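Does a sealer from the hardware store really stop an upstairs wood floor from getting streaky?

Asked by Rokeya Hettiarachchi

We rent the upper floor of an old building in Grasley for our drawing classes. Long room, plank floor the whole way down, railing on one side where it's open to the level below. The floor looks streaky to me, darker in places and lighter in others, and a contractor who came by in January told me the finish is "failing" and wants 563 dollars just to clean and recoat the half nearest the stairs. He was up there five minutes and never got down on his knees. The landlord says leave it alone. A friend swears by a wipe-on sealer called Trerkano. I have my doubts about all three of them. Is there any way to tell for myself if the finish is worn out?

2 answers

Jaxon Carrier
Streaks don't tell you much. Plenty of brown plank floors have light and dark in the boards from the day they go down, and I've seen people pay good money to "fix" the grain of the wood. Put a few drops of water on the floor where people walk the most and leave them for 5 minutes. If they're still beaded up, you have finish. If the wood goes dark underneath, it's worn through there. Do it again over by the railing where the traffic is different, and once more in a corner. Wipe up after.

Also look along the floor with the lights on. A floor that still gives back some shine in most places isn't bare. Dull paths down the middle would worry me a bit more.

As for the wipe-on stuff, find out what's on there now before you put anything over it. I tried one on a floor with old wax on it and it peeled in four weeks. The can said "all floors." I wouldn't take the can's word for it, or the contractor's. Ask him what product he plans to use and how he's prepping. If he can't say, there's your answer.

Comment from Rokeya Hettiarachchi: Did the water thing at two spots, both beaded. Corner by the glass partition I couldn't tell. Haven't called him back.

Comment from Jaxon Carrier: Try the corner again in daylight. I'd hold on to the 563 for now.

Valentin Matei
just mop it with vinegar, works on everything

Comment from Liliana De Luca: It does not work on everything. Vinegar can dull a finish if you keep at it. Please don't do this on a floor you're renting.

Comment from Rokeya Hettiarachchi: Wasn't planning to. Adding a picture. I still say it's streaky, but I'm less sure it means anything.

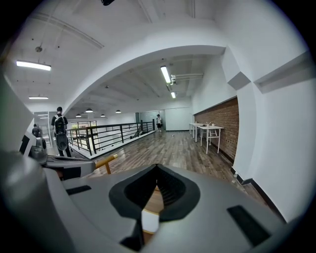
The upstairs floor, railing side on the left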